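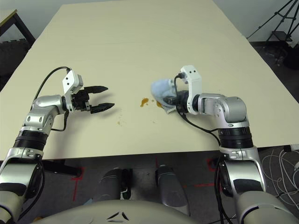
Robel Tekleab puts the spill down himself. He uses a squeeze bottle, and he tries not to put it in the same place twice. Then he goes back to his chair, takes hold of the two hand controllers and starts the next run.

The job in this room at Saltton is wiping a table. The group, which calls its project Salura, wants a two-armed robot to learn it from people who already know how. Every run is a recording: what the head camera saw, where each joint was, how far each gripper was open. A run that comes out well goes into the training set. By the first week of June the set held 919 of them.

Wiping was picked over the jobs most groups start with, like stacking blocks or sorting cups. Blocks keep their shape. A cloth does not, and neither does a puddle. The cloth folds under itself or bunches around the fingers, and the liquid breaks up into smaller spots that have to be found again. Huệ Lý, who planned the collection, wanted the learning system to see a lot of that early on.

Her instructions to the operators fit on one sheet. Start with both grippers above the table. Press before you move. Look at the whole spill, including the small drops away from the main one. If you miss a spot, go back for it and leave the mistake in. She added the last line after the first batch, when she found that the operators had been throwing out every run with a missed spot in it. They threw out 77 that way. A system trained only on perfect wipes had never seen anyone turn around and fix something, and in its first trials it would stop with a streak still on the table.

The work is slow. An operator can't feel the cloth through the controllers, so pressure has to be judged by eye, from how the fabric flattens. Tekleab says it took him most of two weeks to stop pushing too hard. He now does runs in blocks of an hour and then changes places with Yuk-lan Fang, who checks recordings at the desk when she isn't driving.

Checking is the other half of it. Fang plays each run back at double speed and marks where the cloth first touches liquid, where it leaves it, and where the operator looks for what is left. Some runs fail for dull reasons, such as a dropped frame or a controller that lost its signal for a second. Those are deleted. Runs in which the cloth slips out of the gripper are kept in a separate folder, with a label, for later use. 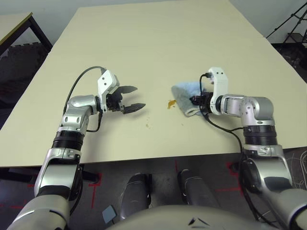
Wai-kit Fang thinks the group is collecting too much from one table. In his view 100 runs on a dark surface, or under poor light, would teach the system more than the next several hundred on a pale one, where a brown spill is easy to pick out. He has asked for clear liquids too.

Lý doesn't disagree. Her answer is that the first set should be narrow enough to show whether the method works at all. If the system can't learn to clear one kind of spill from one kind of table, adding more kinds will only hide the reason. The second set is already planned. It has 329 runs in it on paper, split among three surfaces, and the operators will be given a sponge as well as a cloth.

There is also the question of who does the wiping. Tekleab goes at a spill from the outside in. Yuk-lan Fang covers it first and then pulls the cloth toward the robot. Both ways clean the table, but a system trained on the two together sometimes began one and ended with the other, pushing liquid out to the side. For now each run carries its operator's initials, and the training can be done on one person's runs or on everyone's. The group has not settled which it prefers.

Tekleab had four more runs to do before lunch. He refilled the bottle at the sink, came back and put down a long thin spill this time, close to the far edge.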